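Wednesday, late

Softball sign-ups closed tonight and we have a team again, barely. I was so sure we'd come up short! Rocío had been texting people all through dinner and at ten to nine she sent me one word, "Oksana," and that was it, roster full. Oksana hasn't played since college and says her arm is shot, but she can run, and last year we had two people who could run, counting me on a good day.

So now the fall league, which I've been grumbling about since the end of August. They moved us off the Peda Street field and over to the one behind the Shemweta building, the one with the dip in right field where the water sits. Mervin already hates it. He played there in his twenties and claims he lost a ball in the grass that was later found by a mower. He also wants to go back to third base, and I have to tell him no, because Edem is at third and Edem is better, and I've been putting that conversation off for nearly 50 days. I'll do it Saturday. Or I'll have Rocío do it.

The fee went up too. It's 141 dollars a person now, with shirts, and the shirts are orange again. I look like a traffic cone in orange. I asked if we could reuse the old ones and got a long email back about league colors, so orange it is.

Went to the cages after work with Edem and hit terribly for the first bucket. Popped everything straight up. Then he told me I was dropping my back shoulder (he's told me this every season, I should get it tattooed on my hand) and the second bucket was so much better. A few really good line drives, that nice clean sound. My hands are sore now and I kind of love it. I need new batting gloves, the left one has split at the thumb.

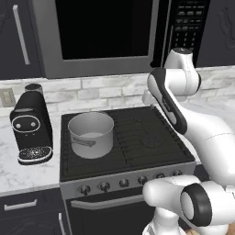

Then I came home and watched the last four innings of the game with the sound down and did the lineup on the back of an envelope. I have Heledd leading off. She doesn't hit for power but she gets on base more than anybody, she'll stand there and take pitches until the pitcher gets annoyed. Then Edem, then Rocío, then me at cleanup, which is a bit cheeky of me after that first bucket. Mervin fifth, so he feels important. Oksana can go last for the first couple of games until she finds her swing.

The game itself was a mess. Our bullpen walked in the tying run and then the winning one, and I said a word I don't usually say. My dad called right after, like he always does when they lose, and we went over the whole eighth inning again. He still brings up the 2000 season as if I could have done something about it.

First practice is Saturday at nine. Still to do – find the bag of balls, check if the catcher's mask has both straps, buy gloves, talk to Mervin. I think the bag is in the trunk under the camping chairs.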